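Home | Crafts A–Z | Regions | Materials | Search

Iltdale bird carving

By the Folk Crafts Editors
27/06/2018

Iltdale bird carving is a tradition of small painted wooden birds made in the valley of Iltdale and, to a lesser degree, in the neighboring market town of Vitik. The birds are usually carved from a single block of lime or willow, finished with a knife and not sanded, and painted in thin washes that let the grain show through. Most are small enough to close a hand around, and a good many of them have spent their lives doing exactly that, in the hands of children, although the larger birds made for display have always had their admirers too.

Origins

No one can say for certain when the first birds were carved. The usual story, which older families in the valley will tell you with great conviction and a fair amount of variation, is that they began as net floats on the river Falen. A plain float does its job perfectly well, of course, but winters are long in Iltdale, and it is easy to imagine somebody giving a float a beak and a tail just to pass an evening by the stove. A few old floats with notched tails do survive in private hands, and they are charming things, though whether they are the parents of the later birds or only their cousins is still argued over.

By the time the October fair at Vitik had grown into a proper event, the birds were being sold there by the basket alongside spoons, rakes and butter paddles. The oldest stall list that mentions them calls them simply "river ducks," even though wagtails, dippers and wrens were clearly being made as well.

Wood and tools

Lime is the favorite wood, being soft and even and kind to a beginner's knife. Willow was used more often in the lower valley, where it grows right down to the water, and birds made from it tend to be lighter and a little rougher in the feathers. Carvers like to split their blocks from the log with a hatchet, so that the grain runs cleanly from beak to tail. A sawn block can be used, but a thin tail cut across the grain will snap sooner or later, generally on the day it is given away.

The knife itself is short and straight, with a handle long enough to fill the palm. A single gouge is kept for the hollow under the wing. Many carvers of the older sort owned nothing else, and were rather proud of it.

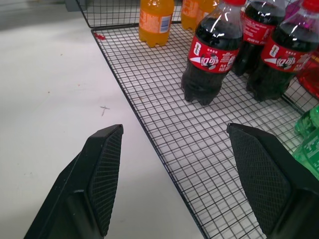

Black wire tray and white tabletop.

Painting

Color came fairly late to the valley. The early birds were left bare or rubbed with oil, and they have darkened over the years to a lovely toffee brown. Painted birds became common once powdered pigments could be bought in Vitik, and carvers mixed these with skim milk to make a flat, chalky paint that soaks into the wood and wears away softly at the edges. The eye is never painted. It is made with the point of a hot nail, and this little scorched dot is one of the things collectors look for first.

The Tang style

Around the upper farms a separate manner of working grew up, known as Tang after the hamlet where it was strongest. Tang birds are stockier than the others, with the head turned to one side as if listening, and the wing is marked by five long cuts that fan out from the shoulder. The number hardly ever changes, and it makes a Tang bird easy to pick out on a crowded shelf. Painting is kept to a band of dull red or blue across the back.

Decline and return

Cheap molded toys did the trade no good at all, and for a long stretch the birds were made mainly as christening presents within the valley. At the lowest point there were about 30 carvers still at work, most of them elderly. Things picked up when the school at Iltdale began giving winter lessons, and an exhibition of 182 birds, borrowed from kitchens and mantelpieces up and down the Falen, did a great deal to remind people of what they had at home.

Today the birds are sold in Vitik all through the year, and the fair still gives a ribbon for the best unpainted one. Prices for new work remain modest. Older Tang pieces change hands for a good deal more, particularly where the tail is whole and the red band has not been touched up by some well-meaning later owner.

Related articles
Net floats of the Falen
Milk paint
Butter paddles and molds
The October fair at Vitik
Knife-finished woodwork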